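Setting Up the Board Assembly Cell in Simulation

Pramness Cell Guide, Section 2

This section covers preparation of the simulated board assembly cell before any training or test run. It applies to all users of the Danladi configuration. Questions should be directed to Birgit Rieger at the Amville office.

Before you begin

Close any other session that uses the cell. Confirm that the arm model, the gripper model and the task board are loaded from the same release. Mixed releases are the most common cause of a gripper that hangs slightly off its wrist.

Step 1. Fix the base

Load the arm on its square base plate and lock the plate to the tabletop. Set the base position first - every later offset is measured from it.

Step 2. Place the task board

Lay the plate flat on the table. It may be turned with respect to the table edges, but it must remain within the corner brackets. Enter the angle in the cell file; do not correct it by hand in the viewer.

Step 3. Set the loose parts

Position the blocks clear of the board and of one another. Run the overlap check and move any part that is reported.

Step 4. Check the approach

Move the gripper above the yellow outline and lower it slowly over the small round part. Both finger pads should clear the part before they close. If one pad touches early, adjust the wrist angle in small steps and repeat the approach.

Step 5. Save and test

Save the cell under a new name and run 1000 resets. Henrik Meinecke reviews the log for each new layout. Layouts with 63 or more failed resets are returned to the author - do not use them for training.
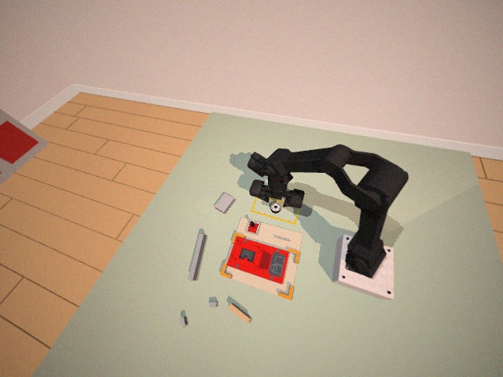
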